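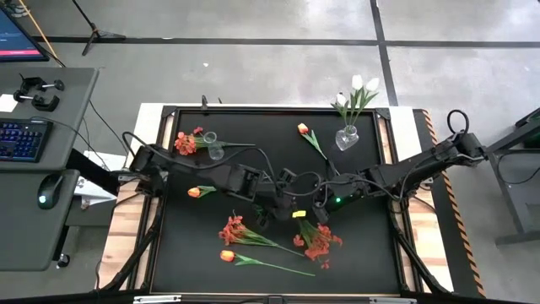
造花とガラス花瓶の手入れおよび生け方の手引き

公開日:17/01/2024
文:Makstead 生活管理課
読了時間:10分
印刷する | メールで送る

本手引きは、Makstead の共用室、受付および居室において造花を飾る際の取り扱いをまとめたものです。12月の飾り付けを片付けた後、チューリップなどの春の花に入れ替える時期に合わせ、従来の案内を改訂しました。ご家庭でガラス花瓶と造花をお使いの方にも、そのままご利用いただけます。

1. 作業場所の準備

造花の入れ替えは、花瓶を置いたままその場で行わず、いったん平らな台の上に移して行います。台の上には濃い色の敷物を広げてください。黒の面に置くと、白いチューリップの花びらの汚れ、葉の縁のほつれ、ガラスの細かな欠けがよく見えます。明るい木の天板に直接置いた場合、落ちた葉先や糸くずを見落とすことがあります。

敷物は台の縁から垂れ下がらない大きさのものを選びます。垂れた部分に袖や手が掛かると、上に載せた花瓶ごと引き落とすおそれがあります。布製を使う場合は、しわを伸ばし、四隅を留めてから作業を始めてください。

照明は斜め上から当てます。真上からの光ではガラスの反射が強く、内側の曇りを確認しにくくなります。

2. 花瓶を寝かせるとき、立てるとき

台の上には、これから生ける花瓶を立て、順番を待つ花瓶は横に寝かせておきます。両方を立てておくと、長い茎を動かした際に引っ掛けて倒すことが多くなります。白いチューリップを3本挿した花瓶のように、すでに生け終えたものは台の奥に寄せ、手前を広く空けてください。

寝かせた花瓶は転がります。丸胴の花瓶には、両脇に畳んだ布巾を当てます。茎を枕の代わりに挟むことは避けてください。針金入りの茎はガラスの表面に傷を付けることがあり、茎のほうにも曲がり癖が残ります。

立てるときは口を持たず、胴の下部に片手を添え、もう一方の手で底を受けます。口の部分は最も薄く、力が集まりやすい箇所です。

3. 花の並べ方

生ける前に、使用する花をすべて台の上に並べます。束のまま手に持って一本ずつ抜く方法では、葉と葉が絡み、花首に無理な力が掛かります。

並べる際は、次の点をそろえてください。

・花の頭を同じ側に向ける。左利きの方は右側に頭を置くと、茎を取りやすくなります。
・茎の長いものと短いものを離して置く。
・一輪咲きの花と、小花が房状に集まった枝物を重ねない。
・白い花は、赤や橙の花と接触させたまま長く置かない。

最後の点は、色移りに関するものです。染色の強い布製の花は、湿気を含むと淡い色の花びらに色を移すことがあります。特に洗浄した直後の赤系の花は、完全に乾くまで別の場所に置いてください。

4. 造花の汚れの落とし方

日常の手入れは、乾いた柔らかい刷毛で行います。花の中心から外側へ、花びらの流れに沿って払います。チューリップのように花びらが内側に重なるものは、花を下に向け、茎を指で軽くはじいてから刷毛を入れると、奥のほこりが落ちます。

房状の花は、枝先を持たずに根元に近い部分を支え、上から下へ払います。小花は接着剤で留めてあるだけの場合があり、枝先をつまむと抜けることがあります。抜けた小花は捨てず、封筒に入れて保管してください。

刷毛で落ちない汚れには、次の手順を用います。

(1) 目立たない葉の裏を湿らせた白い布で押さえ、色が移らないことを確かめます。
(2) ぬるま湯に台所用の中性洗剤をごく少量溶かし、布を浸して固く絞ります。
(3) 花びらを一枚ずつ、こすらずに挟んで押さえます。
(4) 水だけで絞った別の布で洗剤分を取ります。
(5) 風通しのよい日陰で、花を下に向けて吊るして乾かします。

丸洗いは、製品の表示に水洗い可能と記されたものに限ります。茎の芯に針金が入った花を水に浸けますと、切り口から錆が出て、次に使う花瓶の底に茶色の跡が付きます。乾燥にドライヤーの温風を使うことも避けてください。樹脂製の葉が反り、元の形に戻らなくなります。

5. 透明なガラス花瓶の手入れ

透明な花瓶は、造花の見え方を大きく左右します。水を入れない花瓶であっても、内側には手の脂とほこりが薄い膜となって残ります。入れ替えのたびに洗うことを原則とします。

通常の洗浄には、中性洗剤と柄の付いたスポンジを用います。金属のたわしおよび研磨剤入りの洗剤は使用できません。以前に生花を生けた花瓶に白い輪が残っている場合は、水で薄めた食酢を輪の高さまで入れ、しばらく置いてからすすぎます。

手の入らない細い口の花瓶には、砕いた卵の殻と少量の水を入れ、口を手のひらで押さえて静かに回す方法があります。強く振る必要はありません。殻が隅に残りやすいため、すすぎは念入りに行ってください。

洗い終えた花瓶は、布巾を敷いた台に伏せます。口が完全にふさがると内側が乾かず、曇りの原因になります。布巾の下に割り箸を2本渡し、口との間にすき間を設けてください。乾いた後、毛羽の出ない布で外側を拭き、以後は乾いた布か手袋を介して扱うと指紋が残りません。

6. 茎の長さの調整

造花の茎は、切る前に曲げて長さを合わせることを基本とします。一度切った茎は別の花瓶に使えなくなることがあるためです。余った部分は花瓶の底で緩やかな弧にして収めます。鋭角に折りますと、被覆が割れ、中の針金が現れます。

透明な花瓶では曲げた茎が外から見えます。気になる場合は葉を一枚下げて覆うか、茎を切る方法を選びます。切る場合は、花瓶の横に茎を添え、花の首が口の上に出る高さを確かめ、希望より3センチ長い位置で一度切ります。挿して全体を見てから、残りを詰めてください。

切断には花ばさみを使わず、針金用のニッパーを用います。切る側を下に向け、切れ端が飛ばないよう手で覆います。切り口には園芸用の緑のテープを巻き、ガラスに直接当たらないようにします。

7. 生け方の基本

口の広い花瓶に少ない本数を挿すと、花が外側へ倒れます。茎を口元で軽く交差させ、互いに支える形にすると安定します。最初の一本を左に傾け、次の一本を右に傾けて交差させ、残りをその間に通します。

チューリップは、花の高さをわずかにずらすと自然に見えます。葉は茎に密着した状態で届くことが多いため、根元を押さえながら外へ開き、先端に緩い反りを付けてください。白いチューリップは同色のみでまとめると、受付など人の出入りの多い場所でも落ち着いた印象になります。

橙のチューリップと赤橙色の房状の花を合わせる場合は、先に房状の枝を挿し、外形を決めます。その後、空いた箇所にチューリップを入れます。順序を逆にすると、枝を通す際に花びらを擦ります。色が近い組み合わせですので、間に緑の葉を挟み、花の輪郭が重ならないようにしてください。

背の高い枝物は、花瓶の高さの2倍を上限とします。これを超える場合は、重い花瓶に替えるか、底に透明なガラス玉を入れて重心を下げます。ガラス玉は花瓶を傾け、内壁に沿わせて静かに入れます。上から落とすと底が割れることがあります。

8. 設置場所

直射日光の当たる窓辺は、布製および樹脂製の花が退色しやすく、適しません。やむを得ず置く場合は、週に一度、花瓶の向きを変えてください。調理場の近くでは油分を含んだほこりが付き、刷毛では落としにくくなります。

棚の上に置く場合は、棚板の縁から花瓶の底まで10センチ以上を空けます。延長コードや電気器具の線が近くを通る場所では、線が花瓶の後ろを回るように整え、茎や葉に掛からないことを確認してください。

9. 保管

季節を終えた花は、刷毛でほこりを落とし、よく乾いた状態で箱に納めます。箱は花を寝かせて入る長さのものを用い、一段に6本までとします。段の間には無地の薄紙を挟みます。新聞紙は白い花びらにインクが移るため使用しません。

花の頭には丸めた薄紙を軽く添え、隣の花に押されないようにします。房状の花は最上段に置き、上に物を重ねないでください。乾燥剤を入れる場合は、花に直接触れない隅に置きます。

花瓶は花とは別の箱に立てて納めます。一個ずつ紙で包み、口の内側にも紙を詰めます。重ねて入れることはできません。箱の側面には、花の種類、色、本数、花瓶の寸法を記入し、4か月に一度、湿気と虫の有無を点検してください。

10. 破損した場合の取り扱い

欠けの見つかった花瓶は、小さな欠けであっても使用を中止します。破片は素手で拾わず、厚手の手袋を着け、大きなものから取り除きます。細かな破片は湿らせた紙で押さえて集め、敷物は作業者から離れた側へ折り込むように畳んで、屋外で払ってください。

造花の間に破片が入った疑いがある場合は、花を下に向けて紙の上で軽く揺すり、照明の下で葉の付け根まで確認します。確認のできない房状の花は、処分の対象とします。廃棄の際は、ガラスと造花を分け、お住まいの自治体の区分に従ってください。

共用室の備品については、破損の日付と箱の番号を備品簿に記入のうえ、Makstead 生活管理課までお届けください。代わりの花瓶は、同課の窓口で受け取ることができます。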